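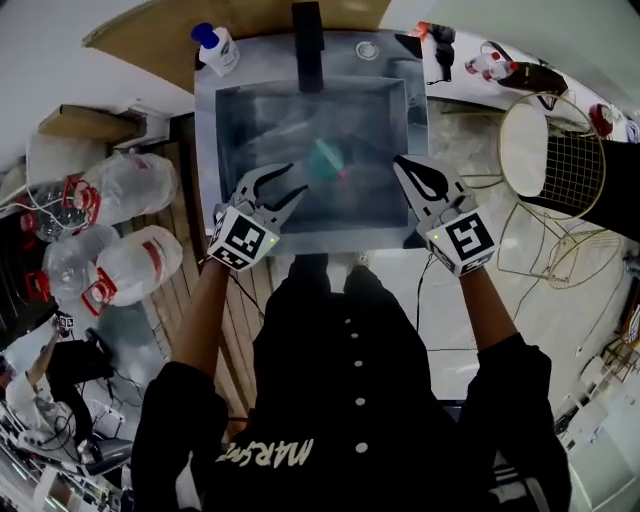
The sink at Bennani.

Kristof Jacobs had washed up at Bennani for eight winters and had never once been asked to stay and eat. On the night of 8th October the cook left a plate for him beside the stove, covered with a bowl. He finished the pots first. Then he wiped the rim of the sink, hung up the cloth and sat on an upturned milk crate in his jacket. The stew had gone cold and wanted salt. He ate all of it, washed the plate, and put it back on the shelf with its neighbours. He walked home by the harbour.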